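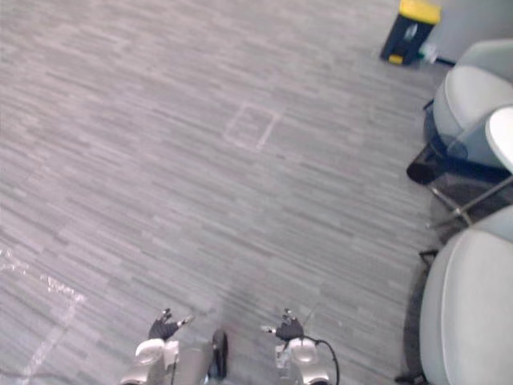

Floor of the Liapis Room, with layout tape on the carpet.

Brurkport Clothing Room
Progress report no. 2 to the Ater Fund
Saturday, September 5, 2020

Where we are

The first report ended with a promise that by the time of the second one you would be reading about shelves. You will be reading about carpet. The shelves come further down, and we ask for your patience, which you have already shown a good deal of.

Your grant pays for turning the Liapis Room into a place where people in Brurkport can pick out warm clothes without digging through garbage bags. The lease is signed, the lights work, and the radiator under the window has stopped knocking except in the mornings. The old counter is out. It took longer than planned, having been built by someone who expected an earthquake.

The carpet

We budgeted to replace it and have decided to keep it. It is gray, with fine streaks in lighter and darker gray, and it hides nearly everything, including (for most of one afternoon) a dropped gray glove. There is some darker discoloration in places. We had it cleaned once, and the cleaner's view was that what remains intends to stay. Keeping it leaves $1,248 of the flooring line unspent. Our request for what to do with that money is at the end.

The tape

The layout is being worked out in tape on the floor before anything gets screwed together. The small square is the spot for the mirror and a stool. It came out slightly crooked and has been left crooked, as the mirror will cover the evidence. The longer run marks the walkway from the door to the sorting area. The tape has wrinkled along part of its length, and anyone who wants to argue that the walkway should bend there is welcome to write to us.

We have changed the layout twice already. The first version had the racks down the middle, which looked generous on paper and left a gap that a stroller could enter and never leave. The second put everything against the walls and made the place feel like a dentist's waiting room. The current version has one rack across the back, shelves on the long wall and open floor near the door. We are fairly happy with it, and have hidden the tape measure.

Shelves and racks

The Nostberg kit has arrived, in more boxes than the delivery note admitted to. The instructions are entirely in drawings, and the figure in the drawings seems to be enjoying the work. The wall brackets are up. The shelves themselves are waiting on one missing bag of screws, promised for later in September. The rack for the back wall has been put together, taken apart, turned around and put together again.

Small children's items will go on the lowest shelf, so the customers concerned can reach them and pull them all down, as they will anyway.

Clothes

Sorting has started, well ahead of schedule, for the simple reason that people found out we had a room. By the end of the last session we had 92 pieces checked, folded and labeled. Another 50 are set aside for mending, mostly zippers and cuffs. The rest is in bags that we are opening in order of arrival - with exceptions for any bag that smells.

Most of what comes in is dark. Black knits are the worst of it: in a heap they all look like one garment, and finding the neck of a black sweater under our present lighting is a matter of feel. We now lay each dark piece out on the floor before folding it, check both sides, and give it a colored tag at the collar. It is slow. It has also turned up holes that we would otherwise have handed on to somebody with our compliments.

Lint and specks from the sorting end up on the carpet, where the pale ones show. A vacuum has been lent to us. It has two settings, off and deafening. 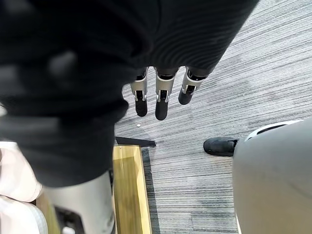 What is late

The mirror. It was due before the shelves and will come after them.

The sign for the door. The proof arrived with Brurkport spelled without its first r, and we sent it back. The second proof had the r and had lost the opening hours.

The opening itself moves back by two weeks. We would like to have shelves to open with.

What we are asking for

Please let us know whether the unspent $1,248 may be moved from flooring to lighting. We would use it for two lamps over the sorting area and a better fitting above the mirror. If anything is left after that, it would go to hangers, of which we own a great many, nearly all of them the wire kind that drop a coat on the floor the moment you turn your back.

Receipts for the counter removal, the cleaning and the Nostberg order are attached. The one for the tape is missing. We will pay for the tape.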